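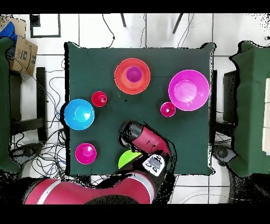
Plastic bowls and cups on the green cloth, Chaudhary hall.

Bowl swap fills up fast at Chaudhary hall

The plastic bowl swap is back at Chaudhary hall, and this time it has its own table. Green cloth, white tile floor, bowls in pretty much every color you'd want for a kids party.

Doors at 12, swap runs until the hall closes for the evening. Bring a bowl or a cup, take one home. No glass, no lids without a bottom.

Sneha Lodhi, who set up the first swap in the back of her shop on Rollell Street, says the big ones go first. "People want a salad bowl. The purple one, I give it ten minutes," she said. The small cups tend to hang around – parents pick them up later for paint water and snacks.

Lodhi started the swap after clearing out her mother's kitchen and finding 19 mixing bowls, most of them in one cabinet. A few went to neighbors. Then neighbors started bringing theirs over. By December she had run out of shelf and asked the hall for a table.

Money is not the point but there is some. A donation jar at the last few swaps has gone toward a $3000 fix for the hall's kitchen sink, which has been out since spring. Lodhi says they are getting close, would not say how close.

Rules are short. One in, one out for the first hour, after that take what you like. Scratched is ok, cracked is not. Wash it at home first becuase, again, the sink.

Anything left over goes to the Jurnow daycare, who have asked for small cups in particular. Orange and red are popular there apparently.

The Number 13 bus stops right outside on Drover Road. Parking behind the hall is tight so walk if you can. Coffee and tea on the side counter, bring your own mug.

Next swap is planned for after the holidays, date to be put up on the hall door.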